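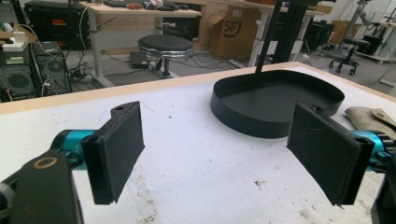 4. Setting the pour limit

The Bevton pour counter logs each measure of spirits poured at the bar and locks the spout once a patron's tab reaches the limit. Set the limit before opening. It cannot be raised during service.

1. Turn the key to SETUP and wait for the green light.
2. Enter the venue code. Licensed nightclubs use 415.
3. Choose the bottle strength. Use 40 for standard tequila, rum and vodka.
4. Enter the maximum number of measures per tab in one hour. The factory setting is 2.
5. Press SAVE and turn the key back to SERVE.

Note: Shots poured by hand are not logged. Staff must add them under MANUAL — see section 13.

Caution: The counter does not measure how drunk a person is. If a patron collapses, is hard to wake or is breathing slowly, call emergency services and stay with them. Do not leave them to sleep it off.
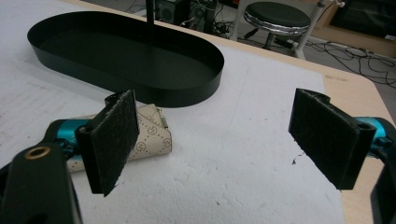

The Dureck spout clips should be checked before each shift, as a worn clip can let liquor past the lock. Take the bottle off the rail and look at both sides of the clip. Felt-like facing that has begun to fray, like that on the black finger pads, is a sign of wear to look for on padded clips. Replace worn clips in pairs.

6. Refit the bottle and pour one test measure with no tab open. The spout should stay locked.
7. If it pours, take the bottle out of service and record the fault under SERVICE.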